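Ailsa Tosh
Oct 2, 2022

Notes on setting out a square grid on a floor or a bench by hand. I laid one out in the drill hall at Lennox in June, 94 stall pitches, and several people asked for the method. Thread.

1/ Start with one line you trust. This is the baseline. Don't take it off a wall. The long wall at Lennox was out by 26 mm over its length, and every stall would have inherited that.

2/ Fix the baseline with two points as far apart as the space allows. Snap between them. I use a Rendedard chalk reel with white chalk. Red stays in a concrete floor for years.

3/ Right angle next. Measure 3,000 mm along the baseline from your origin. From the origin swing an arc at 4,000. From the other point swing 5,000. Where the arcs cross is your second line.

4/ Use the same tape measure for everything. Two tapes from the same shop can disagree by a millimetre or two, and hook ends get bent. If the hook looks doubtful, start from the 100 mark and take it off the reading. Write down that you've done this. I have laid out a whole row 100 short.

5/ Always measure running totals from the origin. Never step off one cell at a time. An error of 1 mm per step over 8 steps is 8 mm at the far end, and all of it looks fine locally.

6/ Check by diagonals. Opposite corners of a rectangle should give two equal readings. If they differ, the corner is out of square by less than you think. Find which side moved before you shift anything.

7/ My tolerance for stalls is 5 mm on the overall diagonals. For a quilting table or a cutting bench I would want 1 mm.

8/ Now the line itself. A chalk line has a centre. Tape has two edges, and you have to say which one is the line. Pick an edge, mark it on the plan, keep it for the whole job. If half the crew reads to the left edge and half to the right, each cell is wrong by a tape width.

9/ Centring the tape over the chalk is the other option. It looks more symmetrical and it is harder to check, as the chalk is then hidden. I stopped doing it.

10/ Lay the long runs first, all in one direction, then the crossings over them. Pull a metre or so off the roll, hold it just clear of the surface, sight along it, then lower it. Low-tack tape stretches if you pull hard and creeps back later as a slight curve.

11/ Crossings. One strip passes over the other and you leave it. Cutting a neat joint with a knife scores the floor.

Blue tape in crossing strips, which is most of the job:

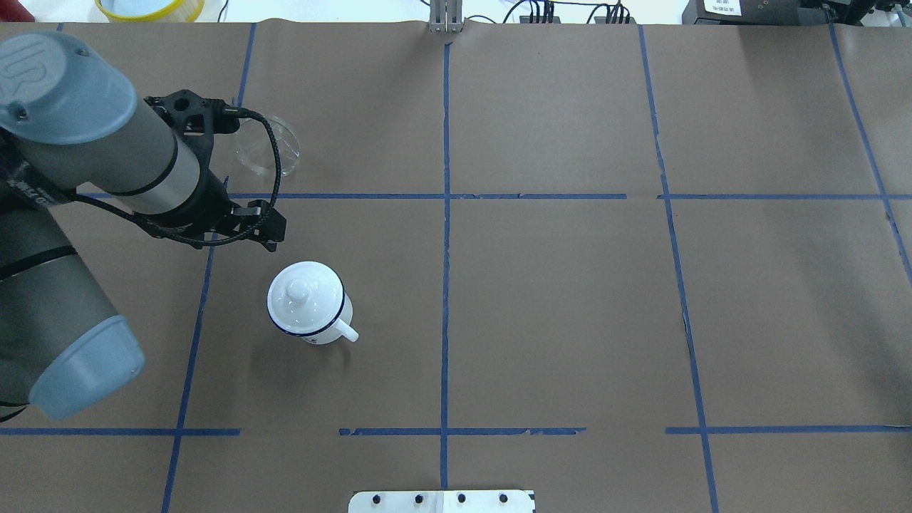
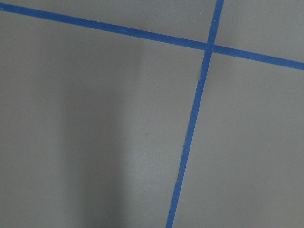
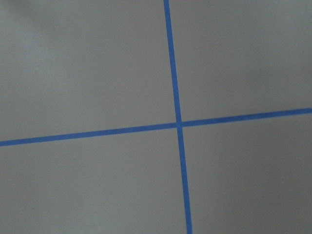
12/ Removal. Read the label for the number of days and then halve it if the sun comes in. Pull back low on itself at a slow, steady rate. Lift the top layer of crossings first, in reverse order of laying.

13/ Residue: a Caleck plastic scraper, then warm water with a little dish soap. Try any solvent in a corner first, especially on sealed timber.

14/ Labels. Letters one way, numbers the other, written inside the cell at the same corner each time. Do not write on the tape. It gets walked on and the ink goes first.

15/ Someone asked about laser squares. I borrowed a Zakico for the second day. Good for long runs, but the beam was about 2 mm wide at the far end of the hall, so I still checked the diagonals with the steel tape.

16/ Sloping floors are a separate problem. Keep the measuring tape level and drop a plumb bob. I'll write that up once I've redrawn the sketch.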